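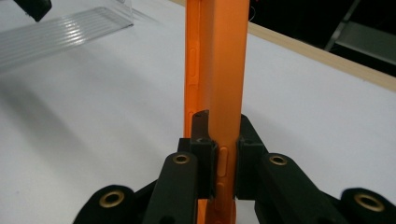
Side buttons on an orange body, seen edge-on. The recessed seams need a brush.

Cleaning a coloured phone case
By Ya-wen Peng
Updated Feb 1, 2025

Matte cases in light or warm colours show handling sooner than black ones, and most of the damage I see on them comes from the cleaning. The method below suits silicone, TPU and soft-coated polycarbonate. It doesn't suit leather, cork, timber or anything with a fabric lining.

Identify the material first

Silicone drags against a dry fingertip and picks up lint. TPU is flexible but slides more easily, and it flexes back slowly if you fold a corner in. Polycarbonate barely bends. If it feels velvety on top and stiff underneath, it is probably a hard shell with a soft coating, and the coating is the part to look after. Some makers mould the material code inside the back panel. Teslow prints it on the carton flap instead, so keep the flap.

What you need

A basin or large mixing bowl
Plain dishwashing liquid, no added bleach or citrus oil
A soft toothbrush, kept for this job
Wooden toothpicks
Two microfibre cloths
Bicarb soda
Isopropyl alcohol, for silicone only

Routine wash

Take the phone out. Release one top corner first, then the long side without buttons, then the rest. Pulling from the button side stretches the thin web of material around the volume keys, and once that has stretched the buttons never sit flush again.

Fill the basin with water at 38 degrees. Hotter water softens TPU enough to distort the lip. Add two drops of dishwashing liquid and leave the case under for four minutes, no longer if there is a glued-in magnet ring. Wipe the inside first, then the outside, using the flat of the cloth. Rinse under the cold tap and shake out the water.

Dry it standing on its long edge on a rack, out of the sun. Leave it overnight if you can. Moisture held between case and phone leaves a cloudy film on the phone's back, and it takes grit with it.

Buttons and seams

Moulded buttons collect skin oil and pocket lint in the groove around them. Work the toothbrush along the groove with short strokes, holding a finger behind the button so it can't flex inward. Follow with a toothpick, drawn at a low angle. Metal picks and pins will nick the edge of the seam, and a nick in silicone becomes a tear.

Small round holes get the toothpick too, with the phone out and the case held open side down. Never push lint inward with the phone in place.

The back panel and camera surround

Flat matte areas polish if rubbed in one spot. Use long strokes from end to end, then lift the cloth and start again. Shiny patches on a coated case are wear in the coating and won't wash off — stop scrubbing when the colour looks even, whatever the sheen is doing.

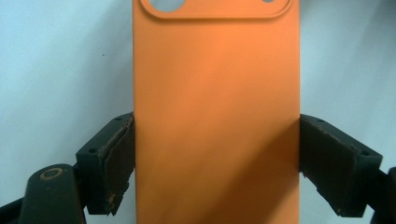
The raised lip around the lenses wants the brush as well, particularly the rounded corners, where a cloth rides over the dirt. Go around the outside of the lip, then turn the case over and do the same from the inside. Check the lens openings against the light afterwards. A single fibre left on the rim will end up on the glass.

Stains

Dye from new denim is the usual problem on orange, yellow and white. Mix bicarb with enough water to make a stiff paste, spread it on with a fingertip, leave it for ten minutes and rinse. Don't scrub with it. On silicone, a cloth dampened with isopropyl alcohol will lift biro and some dye transfer. Test inside a lower corner before using it anywhere visible. Keep it off soft coatings altogether.

I tried the Akus eraser block on an old silicone case in June. It removed the mark and left a dull ring that is still there.

Yellowing in clear TPU is a change in the plastic. Peroxide soaks are often suggested for it; I have had no lasting result from them.

Storage

Keep spare cases flat and separate. Silicone stored against printed card or another colour can take up the dye, and a case packed under weight will hold the bend. A shallow drawer divider works well. Mine is a Skendell cutlery insert, 296 mm long, which takes most cases without forcing a corner.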